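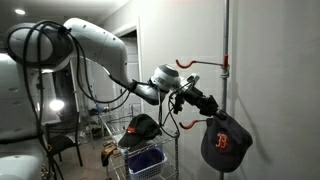 Robotic arm and hanging cap at the pole

Home Tours Walks Operators Contact

Filed under: Day trips / Operator checks

Pre-departure inspection – Kanatska quarry and gorge day trip
Operator: Bevan Excursions, Keltport
Inspected 8/8/20 by Nest Skyrme. Comments by Cledwyn Morgan, route supervisor.

1. Vehicle

1.1 Tyres, lights, mirrors: pass.
1.2 Seat belts, all rows: pass with comment. Rear offside buckle is slow to release. To be replaced before the next booking.
1.3 Fire extinguisher in date and clipped in place: pass.
1.4 First aid kit: fail. Eye wash missing. Restocked at the depot and rechecked the same morning – now pass.
1.5 Luggage stowed below window height: pass. 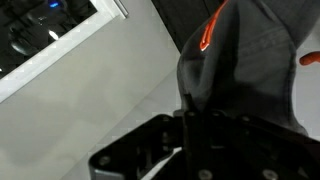 Dark grey fabric held above the gripper

2. Route and stops

2.1 Road to Clellamen viewpoint open to coaches: pass. Height restriction at the old rail bridge is signed from the Keltport side only. Drivers returning by this road must be told of it in advance.
2.2 Lay-by at the viewpoint: pass. Room for two coaches. Do not reverse without a guide on foot.
2.3 Quarry path, 330 metres, upper gate to viewing platform: pass with comment. Surface is loose after the second bend. Handrail sound for its full length.
2.4 Viewing platform: pass. Load notice legible. Groups to be split where the notice requires it.
2.5 Gorge steps: fail. Bottom tread has moved and the edge marking has worn away. Steps closed to our groups until repaired. Use the forest track, which adds roughly 5 minutes each way.

Comment (C.M.): I walked 2.5 again after the inspection and agree with the closure. The landowner has been told in writing. The printed itinerary still shows the steps and must be corrected.

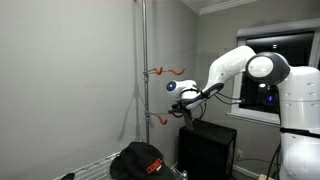 3. Guide and passengers

3.1 Passenger list held by guide and driver: pass.
3.2 Helmets for the quarry floor: pass with comment. Two chin straps frayed, both helmets withdrawn.
3.3 Safety talk given before leaving the coach: pass. Speak up at the rear – the microphone does not carry past the middle door.
3.4 Telephone signal: none between the upper gate and the platform. Guide to carry a radio.
3.5 Head count at each departure: pass.

Outstanding: 1.2, 2.5, 3.2. Winter timetable to be inspected separately in December.

We use cookies to remember your settings and count visits to this site. Accept Manage cookies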